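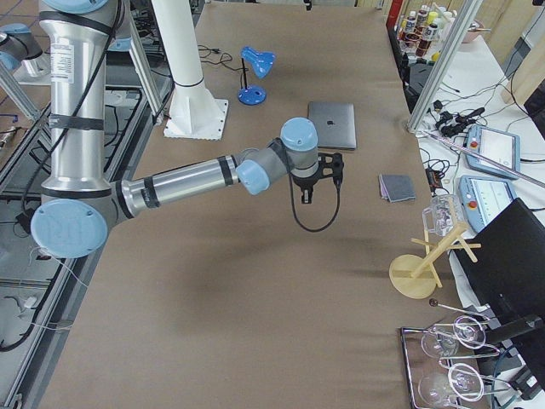
Grudgate Adds Brown Kraft Table Paper to Its Worktable Range

SKUDBY, 19 Nov 2025 - Grudgate, the Skudby supplier of furniture and covers for shared workrooms, today added a heavy brown kraft paper to its range of table coverings. The paper is sold under the name Brana and is meant for long tables that are used for different jobs during the same week, such as desk work, sorting, packing and light repairs.

Brana comes on a roll 145 centimeters wide and 21 meters long. The width lets one sheet cover most standard worktables with enough left over to fold down at the sides. It can be taped under the tabletop or held with the clips that Grudgate already sells for its cloth covers.

The paper is plain on both sides, with no print and no coating. Users can write on it in pencil or marker, outline the spot where a lamp or a laptop should go, and turn the sheet over when the first side is full. Used sheets that are free of tape, oil and paint can go in with paper recycling where local rules allow it.

Grudgate began work on the product after hearing from workroom managers who were unhappy with plastic covers. The most common complaints were glare from desk lamps, edges that curled up after a few weeks, and marks that would not wipe off. Several had already switched to ordinary packing paper, but the rolls were too narrow and had to be laid in overlapping strips. Small items caught on the seams.

A trial batch of 964 rolls went out to existing customers in September. The comments that came back led to two changes. The paper is now slightly heavier, and the cardboard core is wider so that the roll fits on the dispenser bar at the end of a Grudgate table. Customers in the trial also asked for a darker color. The company has decided to stay with natural brown for now and will look at the question again next year.

"People put all kinds of things down on a worktable, and they want a surface they don't have to worry about," Grudgate said in a statement. "When the paper is worn out, you pull it off and roll out a new piece. It takes two people a few minutes."

Laying the paper

Grudgate recommends that the table be cleared and wiped dry before the paper goes on. The sheet should be rolled out from one short end, pulled flat by hand and cut with at least 10 centimeters to spare. Laptops, lamps and other everyday items can go back as soon as the edges are fixed. Power cords should run on top of the paper, where they can be seen, and should not be taped down along their full length.

Brana is not intended for use with food, hot tools or open flame. Liquid spills should be blotted with a dry cloth and the wet section replaced. Replacement pieces can be cut from the same roll and taped in from below.

Availability

Brana can be ordered from today through the Grudgate catalog and at the company's showroom in Skudby. Rolls are sold singly or in boxes of 2. Customers who took part in the September trial will receive the final version at the trial price on their first order.

Free samples, one sheet per workroom, are available on request while supplies last. The sample sheets are cut to letter size and come with the laying instructions.

About Grudgate

Grudgate makes and sells worktables, table covers, clips and storage for shared workrooms, schools and small offices. The company is based in Skudby.

Press contact: Grudgate press office, Skudby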